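Brazo de mesa Histeo: dos meses de prueba con tareas de casa y de taller

Compré el Histeo en agosto, con dinero del taller y no con el mío, y esto lo digo porque influye en la paciencia que uno tiene con un aparato. El taller se llama Stollby y reparamos pequeños electrodomésticos, sobre todo cafeteras y batidoras. Somos tres personas. La idea era sencilla: que una máquina haga las tareas aburridas del banco, como poner agua, vaciar botellas, mover piezas de una bandeja a otra y recoger la mesa por la noche. Mi pregunta era si esto ya es posible, y mi respuesta es que un poco.

El español no es mi primera lengua, así que pido disculpas por adelantado si alguna frase suena rara.

Instalación

El brazo llegó en una sola caja, bien protegido. El manual tiene 36 páginas y está traducido de una manera que obliga a leer dos veces cada párrafo. El montaje en la mesa me llevó una tarde. La parte más pesada es la configuración, y para ella necesité la ayuda de mi compañero Tharindu Karunaratne, que entiende de estas cosas más que yo. La tarea se enseña moviendo el brazo con un mando y guardando cada repetición. Para una tarea como coger una botella y llevarla encima de un plato, el fabricante recomienda 90 repeticiones. Nosotros hicimos 128, porque las primeras eran muy malas.

Un detalle que no me gustó: el cable de la pinza queda bastante suelto. Hay que vigilar que no se enganche con los bordes de los platos o con las herramientas. Con una brida se mejora, pero entonces la muñeca gira menos.

Qué hace bien

Coger objetos rígidos que están siempre en el mismo sitio. Tazas, tapas de aluminio, jarras de batidora. En esto el brazo es lento pero muy constante, y puedo dejarlo trabajar mientras yo hago otra cosa en la misma sala. También clasifica bastante bien las piezas grandes si las bandejas no se mueven. Un martes lo dejamos toda la mañana pasando filtros metálicos de una caja a otra y al mediodía solamente había dejado caer 2.

El ruido es bajo. Sabina Cassim, que trabaja en la mesa de al lado y no quería el aparato, reconoció que la impresora le molesta más.

Qué hace regular

Los líquidos. Para limpiar una cafetera después de la reparación hay que echar agua en un recipiente, pasarla, vaciar y repetir. Para una persona es un gesto que no se piensa. El brazo puede llevar la botella hasta el plato de acero y mantenerla derecha sin problema, pero inclinarla con la velocidad adecuada es otra historia. Si la botella está llena, sale demasiado. Si queda poco fondo, a veces vuelve a ponerla derecha antes de terminar. Un plato metálico brillante tampoco ayuda, porque con los reflejos el sistema calcula mal la altura. Cambiamos a un plato mate y mejoró algo.

Las botellas de plástico fino tienen su propia dificultad. Son transparentes y ceden cuando la pinza aprieta. Con poca fuerza resbalan y con mucha se doblan. Encontré un ajuste intermedio que funciona con una marca de agua y no funciona con otra.

Qué no hace

Trapos, bolsas, cables, cualquier cosa blanda. Intenté que doblara un paño de cocina y lo dejé a los tres días. Tampoco abre tapones de rosca, para esto harían falta dos brazos o un soporte. Fregar, ni pensarlo, el fabricante prohíbe mojar la pinza. Y si se cambia de sitio la lámpara del banco, hay que repetir una parte del aprendizaje, cosa que me parece el defecto más grave para quien quiera usarlo en su cocina, donde la luz cambia a cada hora.

Comparación con el Mollah

Antes tuvimos prestado durante unas semanas un Mollah, que es más barato. El Mollah es más rápido y su programa es más agradable, pero la pinza tiene menos fuerza y las jarras se le caían. Para oficina o para enseñar en una escuela compraría el Mollah. Para un banco de trabajo me quedo con el Histeo.

Servicio técnico

La distribución la lleva Huris. Escribí tres veces. Dos respuestas fueron correctas y rápidas, y la tercera todavía la espero. Los dedos de repuesto de la pinza se venden solo en pareja, aunque normalmente se gasta uno antes que el otro.

Valoración

Para el taller le pongo un seis y medio. Nos ahorra trabajo en dos tareas, y en las otras nos hace perder tiempo que espero recuperar con las próximas actualizaciones. Para una casa le pongo un tres. Quien piense comprarlo para no fregar ni recoger la mesa debería esperar unos años. Seguiré probando lo del agua y, si mejora, cambiaré la nota.
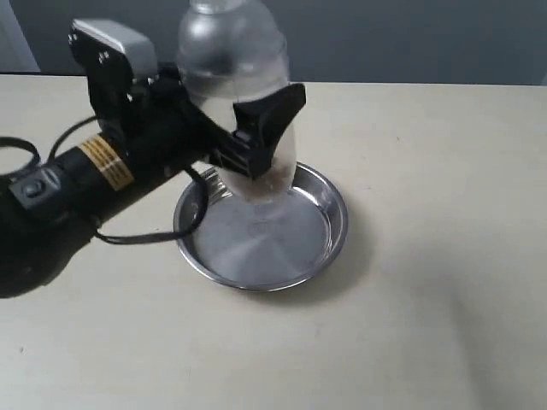 La prueba del agua: botella en la pinza, sobre el plato de acero.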